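Fornbridge Is Finally Getting Its Own Grippers, and I Have Thoughts About the Budget

3 Oct 2026

Well, it's official! Vestport has signed off on buying hand-held grippers for the Fornbridge site, and I've been bugging people about this since March, so forgive me if I gush a little. The order is for four pairs, with an option on three more if the first batch earns its keep. Van Hecke got the contract (they weren't the cheapest, but they were the only ones who'd put spare finger pads in the quote).

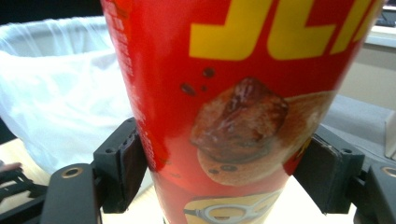

I caught up with Nanna Thoroddsen, who ran the numbers, and she was refreshingly blunt about where the money goes. The grippers themselves take up 43 percent of the budget. The rest is cables, stands, replacement parts and paid hours for the people holding the things, and that last one is what sank the old Brurnomness plan. "They bought hardware and forgot to buy time," she told me. Ouch.

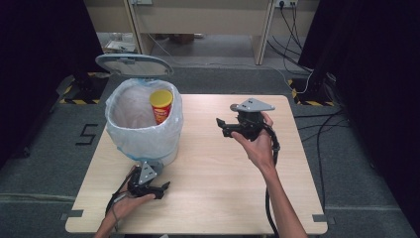

Space was the other big argument, and I was on the losing side of it. I wanted one large shared room, and what we're getting is a row of small stations with a table each. I'll admit the small setup looks pretty livable. You get a rounded table, a lidded trash bin with a bag in it, a gripper for each hand, and a couple of stands behind with hazard tape on their bases. What I would add to the shopping list is something for all those black cables on the floor! Nanna says cable covers are in the quote, up to 40 feet per station, so maybe I'll quit nagging.

Delivery dates are still being worked out with Van Hecke. The option on the extra pairs stays open until March, and Nanna wants repair costs from the first batch in hand before she'll even discuss it. I'll post again once we have a delivery slot.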